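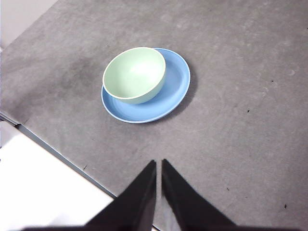
# Stostmont supper notes

Hello! This is my folder of plain text recipes, built up over years of cooking in a very small kitchen in Stostmont. I moved it all out of a ring binder after the binder got soup in it, and I've been adding bits ever since. There are 24 recipes in the main folder at the moment, plus a few half-finished ones in `drafts` that I wouldn't cook from yet (the leek thing especially).

## What's in here

- `suppers/` – the everyday stuff, one file per dish
- `bread/` – only two loaves so far, both slow
- `drafts/` – see warning above
- `shopping.csv` – every ingredient with the aisle it lives in at my local Pasum

The shopping list is the bit I'm proudest of. It's got roughly 990 rows and it took me most of October. If you shop somewhere else the aisle column will be nonsense, so just delete it and the rest still works fine.

## How I write things down

Weights are in grams, spoons are level, and the oven is always a fan oven. Mine is an old Oei that runs hot, so if your dish looks pale at the end, give it another five minutes and have a look. Everything serves 2 unless the top line says otherwise – the bean stew feeds more like six and freezes beautifully!

Each file starts with the name, then the time, then a line called `bowl or plate`. I added that one for myself because I kept dishing up runny things on flat plates and regretting it.

## Changes

Thursday, March 3, 2022

- fixed the salt in the Lonaswood pie (it said tablespoon, sorry)
- split the dumplings out of the stew file
- 22 spelling mistakes gone, mostly "parsely"

## Using it

Copy whatever you like, change it, print it, get soup on it. If you spot a mistake, open an issue and tell me which file and which line. I usually get round to them on a Sunday evening once the washing up's done.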